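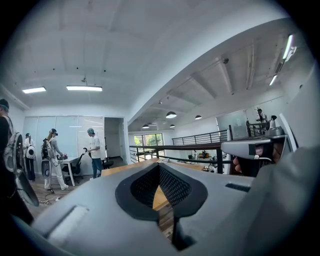
Zamstead gripper build – progress report to the Ondcombe fund
23 Sep 2020

Hi all, and thanks for being patient with me while this one took its time! Since my March report the hand-held gripper has gone from a box of parts to something you can pick up and squeeze. The housing is rounded gray plastic now, with the trigger handle on the right, and the black rubber rim finally sits in its opening without popping out (I went through five versions of that rim, please don't ask about the third).

Money first. I've spent $182 since March, mostly on cable, springs and a second order from Lesoneck after the first lot came in the wrong thread. That leaves enough for the bearings.

What still bugs me is the trigger. It sticks on the return stroke, maybe 9 squeezes into a session, and my hand gets tired before the spring does. I've got a softer one from Surdu to try next – if that fails I'll recut the pivot, which means another week at the shared workshop and taking the cable off again.

The backpack side is slower. The straps are fine but the wiring needs a proper clip, so that's on the list too, along with 13 screws I still have to swap for longer ones.

Next report once the new spring is in.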